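Workshop tips: software habits for a robot that handles laundry

6 min read

Cloth is the worst thing you can ask a robot to pick up, and people keep asking. I have spent most of the past year on the software side of a small folding-and-sorting cell in a shared workshop, and what follows is the list I wish had been taped to the bench when I started. Some of it will suit you. Some of it only suits people who own too many napkins.

Name your grasps before you tune them

Our first planner had one grasp, called "grasp." It was used for socks, for towels, for the corner of a sheet and once for my sleeve. Split yours up early. We have "edge pinch," "bundle pinch," "top press" and "give up and scoop," and each one keeps its own file of speeds, forces and approach angles. When a pick goes wrong you then have one file to look at, and you can stop blaming the camera.

Keep the files in plain text. Danjuma Sani, who wrote most of our control code, once put them in a database with a very handsome front end. It took two of us an afternoon to change a closing speed. The files are plain text again.

Plan for the side of the fold, not the middle

A folded piece has a stiff direction and a floppy one. If the fingers close across the layers, they squeeze the whole stack together. If they close along the layers, the outside one slides off like a wet label and the planner reports a successful grasp of one-quarter of the laundry. Have your perception code estimate which way the layers run before it proposes anything. It need not be clever. Ours looks for long, parallel edges in the wrist view and takes the strongest direction, and it beats the learned version we tried before it on everything except fringe.

Contrasting trim helps enormously. If you get to choose what goes in the test basket, choose things with a bright edge. Then, once everything works, take them all out and be humbled by plain gray.

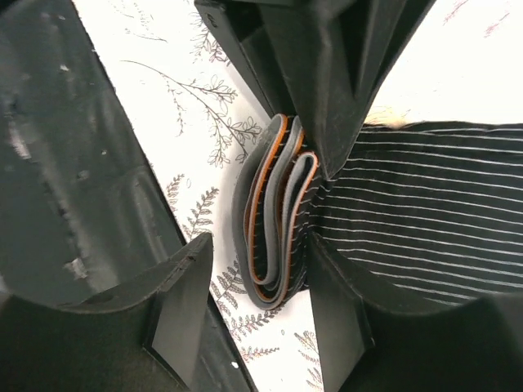 Patterned cloth deserves its own test set. Pinstripes look like edges to an edge finder, which will cheerfully report forty folds in something that has none. The cheap fix is to run the image at two scales and throw away any line that disappears in the coarse one. The expensive fix is depth, and depth has opinions about black fabric. We use both and average the disappointment.

Printed backgrounds cause a different kind of trouble. A tablecloth with leaves on it will give you very confident little leaf-shaped objects, and the planner will try to tidy them up. Take a picture of the bare work surface at the start of each run and subtract it. If you move the tablecloth, take another. You will forget, so make the program ask.

Close slowly, then check, then lift

Put a pause between closing and lifting. A fifth of a second is plenty for a small gripper. During the pause, compare the finger positions with what you expected for that grasp. Fully closed means you are holding air. Much too wide means you have half the table. Either way, open up and start over – it costs a lot less than lifting first and finding out.

I resisted this for weeks on the grounds that it would make the cell slow. The cell was already slow. It spent its time picking things up twice.

Log the boring picks

Everybody saves the failures. Save the dull ones too, because in April you will change a filter and want to know what normal used to look like. We have 2,931 picks on disk, and the most useful folder holds 77 that I marked "fine, I suppose." Every new version of the planner, which we call Brellura, gets replayed against those before it goes near the arm. If it proposes something strange for a pick that used to be fine, I would like to hear about it at my desk with a coffee.

Name the folders after something other than the date. Ours are called Uster and Lonach, for reasons lost to time, and I have never once opened the wrong one. The dated ones I open wrong constantly.

Small things

Set the exposure by hand. White cloth will drag auto exposure down until anything dark beside it turns into a hole.

Shake out the cloth and check for fluff. A bit of lint near a fold can pull a grasp point over by a finger's width.

Write the stop command first and test it every morning. It should work when the planner has crashed, and also when you are holding a towel in your other hand.

If a grasp fails three times in a row, have the software turn the piece a little before trying again. The fourth attempt from the same angle has the same chance as the third, whatever Danjuma says.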